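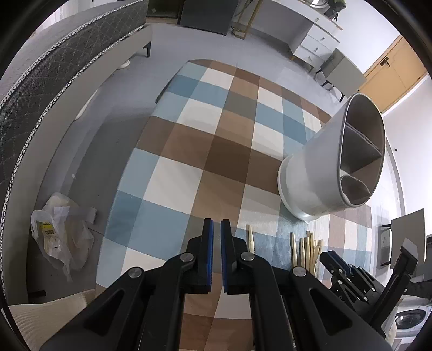 Our project asked a narrow question: can a machine put small household things back where they belong, at a cost and speed that an ordinary home would accept? We chose tidying because it comes before most other chores. A floor has to be cleared before it can be vacuumed, and a table has to be cleared before it can be wiped. Thin items turned out to be the best test. A bundle of light wooden sticks standing on a checkered rug, next to a tall white container with a divider inside, is a job a six-year-old can do. For a two-finger gripper it raises several problems at once. The sticks are narrow, a single one can separate from the rest, and the container is tipped to one side, so its opening is not where a program would expect it to be. The squares of the rug add a lot of edges that a vision system has to sort through.

Background

Most homes that own a robot today own a vacuum or a mop. These machines work on a flat surface and don't have to pick anything up. Shop floors are further along, but mainly where the parts arrive in the same position every time. We visited the packing area at Kondura, a small housewares distributor, in February. Their one automated station closes and tapes boxes. Filling the boxes is still done by hand, and the shift lead told us that mixed orders are the reason. Two boxes in a row rarely hold the same things.

Method

We split tidying into four steps: find the object, grip it, carry it, and release it in the right place. We then went through a list of common items (utensils, socks, toys, pens, bags, folded towels) and rated each step as easy, hard, or not yet practical. The ratings are based on published demonstrations, our notes from Kondura, and our own bench work with a parallel gripper with rubber pads. Two of us rated each item separately and we talked through the ones where we disagreed.

We kept the bench work simple. The person holding the gripper could use only its fingers to move objects. The other hand had to stay behind the back. This removed the question of arm control and let us look at the grip itself.

Results

Finding objects was the step we rated highest. Rigid items with a clear color difference from the floor were all rated easy. Clear plastic bags were rated hard, as the surface under them shows through and their outline changes with every fold.

Gripping was mixed. Blocks, cups and boxes gave no trouble. Pens and sticks were fine one at a time if they were raised off the floor at one end. Lying flat, they were much harder, and the finger tips pushed them along the rug. A bundle could be held between the pads, but the sticks in the middle tended to slide down when the bundle was lifted.

Carrying was easy for everything except the towels, which unfolded.

Release was worse than we expected. Placing an item in a wide basket needs very little accuracy. A container with compartments needs the item to be nearly upright and lined up with one section, and it needs the container to stay put. Ours was light and moved when it was touched – a person steadies it with the other hand and doesn't think about it. We ended up rating divided containers as not yet practical for one arm and hard for two.

Discussion

We think the answer to our question is "no" for general tidying and "partly" for a limited version of it. A machine that moves rigid toys and shoes from the floor to an open bin looks possible. Sorting small items by type into compartments does not look ready for a home.

Changing the home would help. Heavier containers, wide openings and plain rugs would each remove a problem. The same thing happened at Kondura, where the taping station only worked well after they cut down the number of box sizes.

There are limits to this work. Our ratings are judgments, and a second group might move some items up or down. Published demonstrations usually show the runs that went well. We also did not measure cost, and we left out kitchens and bathrooms, where water and breakage would change the ratings.

Next steps

We would like to repeat the bench work with two grippers, one to hold the container and one to place the item, and to time each attempt against a person using both hands. We would also add a bundle held with a rubber band, to see how much of the sliding goes away.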